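Wire on the Bench: notes for my talk
Maëlle Vachon
Jul 20, 2026

These are my speaker notes, cleaned up a little because a bunch of you asked for them. They're written the way I talk, so expect some wandering. 

Start: who I am, why wire

Say hi, check the mic, ask who has a drawer at home with wire in it. (Hands will go up. Wait for the laugh.) Then ask who could pull out a yard of yellow from that drawer without a fight. Way fewer hands!

I've been putting together small wiring kits at the Patwary shop for a good while now, and before that I was at Grimport, where all the wire lived in one giant cardboard box. I loved that job and I hated that box. We'd spend the first part of every morning pulling on an end and seeing what else came with it. So tonight is forty minutes on how I keep wire on a bench, what I put next to it, and the things I still get wrong. No electrical theory. If you came for Ohm's law I'm sorry, the cookies are in the back.

The back row

I want to talk about where stuff sits before I talk about the wire itself. My rule is that the middle of the table is for the one thing I'm working on and everything else goes along the far edge. It sounds fussy until you try it for a week. I used to work in a sort of nest - pliers under my elbow, tape somewhere to the left, half a sandwich - and I'd lose the same screwdriver over and over.

So, the back row. Loose colored wires at the left end, held together in a bundle. Then the dark gray case, then the duct tape, then the red bin. Left to right, same order every day, and I don't care if your order is different as long as it's always your order. I like a light wood top for this too, because a dark bit of wire shows up on it right away. On my old black rubber mat, black wire basically disappeared.

Duct tape goes on its side with the hole up. If you stand it on its rim it rolls, and it will always roll in the direction of the gap behind the table. I have moved that table so many times.

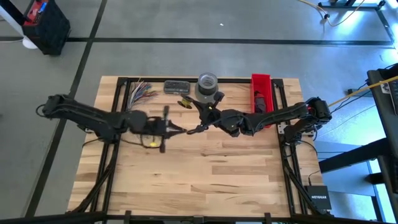
Spools, and why I put everything on one

Okay, the meat of the talk. Slow down here, I rush this part.

You buy wire in one of two ways. Either it comes on a nice factory spool, or it comes as a coil in a bag with a twist tie, and the second you cut that tie you own a bird's nest. For years I bought the bags because they were cheaper. I got mine from a place called Sindia, perfectly good wire, and I'd hang the coils on a nail and tell myself I'd sort them out later.

Now the coil goes onto an empty spool the same day it comes in, before I've cut anything from it. I save every empty I get. People give me theirs, too, once word gets around (bring me yours, I'm serious). At last look there were 111 of them in the closet and my husband would like me to stop.

How I do it:

Tape the start of the wire to the hub. A small flag of tape is plenty.

Put the coil around something that lets it turn. A paint can is fine, and I've used a rolling pin.

Wind with light tension. If you pull hard, the last layers dig into the ones below and you've made a different kind of tangle.

Stop before you get to the top of the flanges. Leave yourself a finger's width, or the outer loops slide over the side and wrap around whatever the spool is sitting on.

Leave a tail, and park it. Fold it through a notch, put a bit of tape on it, whatever your spool allows. The tail is where all the trouble starts. A free end goes for a walk across the table, it slips under the other wires, and then you lift the spool and three things come with it.

And please don't worry about perfect layers. Solid wire on a small hub never lies flat for me, it bunches up, and the spool works anyway. I've seen people get so stuck on neat rows like sewing thread that they quit and go back to the bag. A bunchy spool is still a hundred times better than a bag! Both ends are easy to find and it stays put when you set it down.

My yellow is the messy one, by the way. I go through more yellow than anything, so it gets grabbed, pulled, cut and put back all day long. The one on the slide is a black plastic spool with thin round sides, my favorite kind, with the yellow all loose and overlapping on it and an end trailing off over the wood. Exactly the tail I was just lecturing you about. 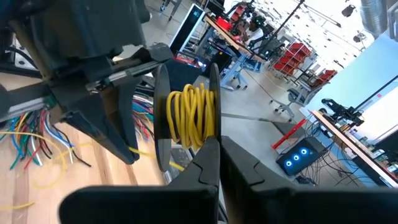

Can I mix two colors on the same spool?

You can, but put the second color on only after the first is fully taped down, and keep it to short lengths. I do it for colors I hardly use. With anything you reach for every day it gets annoying fast, since the color you want is always the one underneath.

The short stuff

Next is everything too short to wind. I'm talking about pieces from the length of your hand to the length of your arm. If you throw these out you're throwing out money, and if you keep them all you'll drown.

My answer is the fan. Take your short pieces, line up one end, and hold that end together with a clamp or a fat binder clip. Let the other ends spread out on the table however they like. Blue, purple, green, white, pink, it doesn't matter, you can spot the one you need and slide it out from the clamped end without upsetting the others. I had mine sorted by color in envelopes for a while. It looked great and I never opened a single one.

Pause for a sip of water. Mention the clamp again, because people always write down the fan and forget the clamp, and without the clamp it's a pile.

Anything shorter than my thumb goes in the trash at the end of the day. I'm strict about that one. At Grimport a man kept his in a coffee can, and when we moved buildings in January we carried that can across a parking lot in sleet as if it had somebody's ashes in it.

The little case

I get asked what to keep in a flat case with small compartments. Mine has connectors, heat shrink and the tiny screws I'd lose otherwise. I leave one compartment empty on purpose so there's a place for the odd thing that turns up in the middle of a job. When that one fills up I know it's time to sit down and sort.

Don't buy the giant version. I did, from Flamaver, and carried it upside down to a friend's garage with the lid not latched. You can imagine the driveway.

Cables are a different animal

Everything so far has been wire, the stuff you cut. Cables have two ends you care about, and they need different handling. With a thin black cable I find one end first, hold it, and let the rest drop into the curve it wants. Then I follow the curve. If it wants to go left, let it go left. Most of the kinks I've had to throw out came from forcing a cable into a tighter loop than it was asking for.

For storage I make one loop, then flip the next one under, then one over again. Some of you will know this from sound gear. It pays out straight with no twists in it, and it takes no longer once your hands have learned it. (Demo here. Use the long gray one from my bag, NOT the phone charger, it's too short to show anything and I looked silly last time.)

Clear a spot for it, too. You can't loop a cable properly on top of other stuff. Push things back to the far edge, get some bare wood in front of you, and do it there. One cable at a time.

If you're buying in bulk, think about how much you can really handle. They'll sell you up to 1000 feet in a box, and if it's a pull box that feeds from the middle, great, leave it in the box. If it's on a reel, you need a rod to hang the reel on before you open it. I'm saying this as someone who once unrolled a reel down a hallway by kicking it.

The last slide is the table with the back row still where it belongs, colored wires at the left end and the case with its small compartments next to them, and a thin black cable partway through being handled with open wood under it. Leave this one up while people talk.

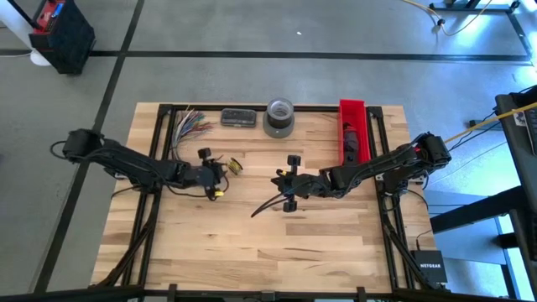

Ginette Chan said from the second row that she does the over-under too, but she ties each cable with a scrap of cotton string in place of a zip tie, and she leaves the string attached to one end of the cable for good so it's never missing when it's time to put things away. She also thinks my finger's width at the top of the spool is too stingy and that two fingers would be safer with stiff wire.

I'm stealing the string idea. On the two fingers, fair enough, I mostly use thin stuff and she does a lot of heavier wire. Try it both ways.

If there's time left

Labels. I write the size on the side of the spool in paint marker and nothing else. The color you can see for yourself.

Cutting. Measure, add a hand, cut. You can trim a long wire, and I've never managed to do the other thing.

End of day. My whole routine is tails parked, shorts in the trash, back row straight, and it takes me 3 minutes if nobody's chatting with me. I skip it when I'm tired and pay for it the next morning.

Spare spools are in the tote by the door. Take a few home, please, take a lot of them, and put the tote back under the table when it's empty.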